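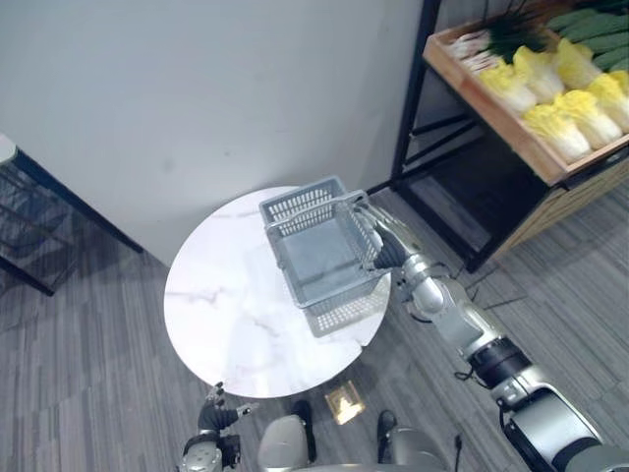
*A gray basket on a marble-topped table.*

**Wave Two**

The figure was called Commander Mbwambo, Reef Armor, and Imani Obura had wanted him since she was nine years old and watched him die in the third act of *Dovwood Station* on her cousin's couch.

She was thirty-eight now. He cost 85 dollars.

"Before tax," said Jui-lin Kwan, who had come along for the sandwich place next door and had said so twice.

The store had put the new line on a long shelf at the back, under a paper banner for the film's anniversary. There were mugs. There was a blanket. There was a replica of the airlock key, which in the movie is on screen for maybe a second and a half and which Imani had never heard one living person ask for.

"Thirteen points of articulation," she read off the box.

"Is that good?"

"It's fewer than the last one. And the last one couldn't sit down."

She turned the box over. The back had a photo of the figure crouched on a rock, firing up at something out of sight, with light pouring down behind him. She had bought enough of these to know what that photo was worth. The prototype was painted by one person with a very small brush and a month to do it. The thing in the plastic was painted by whoever was on shift, and it showed around the eyes.

"He looks startled," said Jui-lin.

"He's supposed to look resolved."

"He looks like somebody opened the bathroom door."

Imani held him up to the light. The left eye was fine. The right one was heading for the ear. She put him back and took the next one, and the next, and lined up four Commanders along the edge of the shelf, and a kid in a Terneo hoodie came over and studied them with her.

"Second one," the kid said.

"His scar's on the wrong side."

"They fixed that. It's on the right side in the director's cut."

"It is not."

"They flipped the shot," the kid said, and walked off, leaving her with that.

She had seen the director's cut. She had seen it in a theater, with a panel afterward, where a man from Stuvlow Toys came out and promised the whole crew in scale. All of them, he said, even the cook. People stood up and clapped. Imani had clapped too, but she had also thought, sitting back down, that he hadn't mentioned a year. That was three waves of promises ago and two waves of actual toys. The cook had been shown once, unpainted, behind glass, and then the glass case stopped coming to conventions.

"What's the sticker?" said Jui-lin.

The sticker said *Collect Wave Two and Build the Hull Beast!* Each box had one piece of the creature. The Commander came with a left foot.

"So to get the monster you buy everybody."

"You buy everybody, and two of them are the same guy in a different hat."

"And you'd do that?"

"I have the torso at home," Imani said. She didn't care for how it sounded.

It was a very good torso, was the trouble. The ribs were right. Somebody at Stuvlow had sat and paused the movie over and over to get those ribs, you could tell, and then somebody else down the hall had decided to sell them by the limb. She had never worked out which of those people she was giving her money to.

She picked up the second one again. The scar was crisp. The eyes pointed the same way. If you forgot the photo on the back, and the foot, and the man on the panel, he looked a fair amount like the guy who had held the door shut while the others ran.

"In the movie," she said, "he doesn't even know if they made it. He just has to figure they did."

"Okay," said Jui-lin.

"The sequel says they didn't. I don't count the sequel."

"Okay."

At the register they asked if she wanted the protection plan. She asked what it protected. The cashier read the card, turned it over, and read the other side.

"It doesn't really say," he said.

"No, then."

Jui-lin carried the bag to the sandwich place. Imani got the end of the booth and peeled the corner of the tape up with her thumbnail, then pressed it flat, then peeled it up again.

"Are you opening him or not?"

"I want to see if he can sit," she said.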